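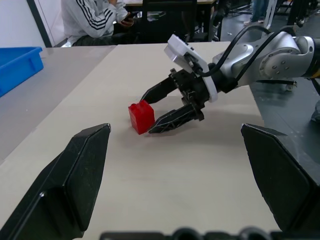

Tindell 242 Bench Top

Replacement top for Tindell workbenches and craft tables. Pale beige finish on both faces, so the top can be turned over when one side is worn.

Fits all 242 frames sold after October. Older frames need the Barasa bracket set, ordered separately.

Length: 1,382 mm
Depth: 500 mm
Fixing holes: pre-drilled, 66 mm in from each end

Screws are supplied. You will need a cross-head screwdriver and a second person to lift the top on.

Wipe clean with a damp cloth and mild soap. Do not use bleach or scouring pads. Put a mat under hot pans and glue guns.

Delivered flat to the kerbside. Returns are accepted if the top has not been fitted. For trade orders, ask for Morag McIver in the sales office.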